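Filed under: Automation Trials / Progress Reports

Vuston kitchen arm, second progress report

April 5, 2022

You asked for a yes or no on whether to release the second half of the money for the Vuston arm. My answer for now is no, and I would hold it until June at the earliest.

The trial is running at our Skolberg site, on the coffee and prep counter. Vuston sold us the base arm, the two-finger gripper and what they call the Pantry Pack, a set of ready-made routines for lifting, pouring and opening containers. The lifting is fine. In 519 logged attempts at moving a milk pitcher from one marked spot to another, it dropped very few, and most of those were in the first days when our own mounting plate was loose. I don't hold that against them.

Pouring is slower than the brochure says. The brochure figure was taken with water, in a pitcher Vuston supplies. We use our own pitchers, which come in several shapes, and each new handle meant another afternoon of setup. Vuston counts this as "site tuning" and bills it separately after the first three visits. We have used all three. I'd like that clause looked at before anything else is signed.

Opening containers is the reason we bought the pack, and it is where I have the most doubt. Of 468 tries on screw lids, 400 ended with the lid off. That sounds good until you look at the test setup: the jar was clamped in a holder, label facing out, lid closed by the Vuston technician. With jars closed by our own staff the results were worse, and the arm often gave up without telling anyone. It just went back to its rest position and reported the job as done. Vuston says the reporting fault will be fixed in the next update. They said the same in the last call.

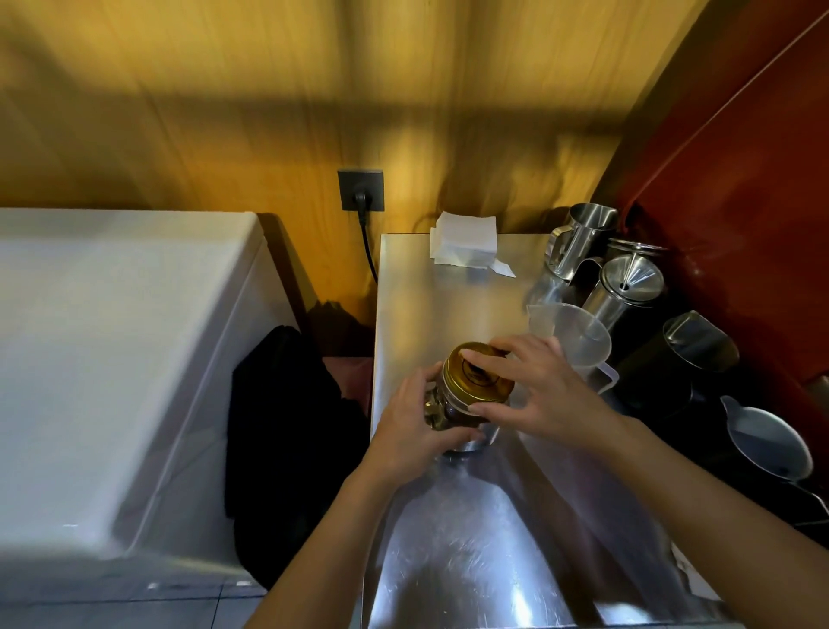 The lid routine needs a fair yardstick, and I think the yardstick should be a person at a normal counter. A worker holds the jar low on the glass with one hand and spreads the fingers of the other over the lid, with the jar tipped a little and nothing clamped down. Pitchers and a measuring jug share the same steel top, so there isn't much elbow room either. Vuston's bench tests had none of that. I have asked for a repeat on our counter as it stands, with no holder, and they have agreed in writing but given no date.

Raptis sent a quote for a rival kit. It costs more up front and includes the tuning visits. I haven't seen it open a jar, so I make no claim for it – only that we should see a demo before paying Vuston again.

Spending to date is within budget apart from the third tuning visit. Still open: the repeat lid test, the false "done" reports, and the spare gripper pads, now on back order.

Comments (3)

gustano_ops: We had the same "done" problem at Gustano. Check whether your log counts a retry as a new attempt. Ours did, and the numbers looked much better than they were.

prepline: What size lids? The wide ones were hopeless for us.

counter_lead: 791 entries in the raw log by my count, against the 519 and 468 here. Do the two tests overlap?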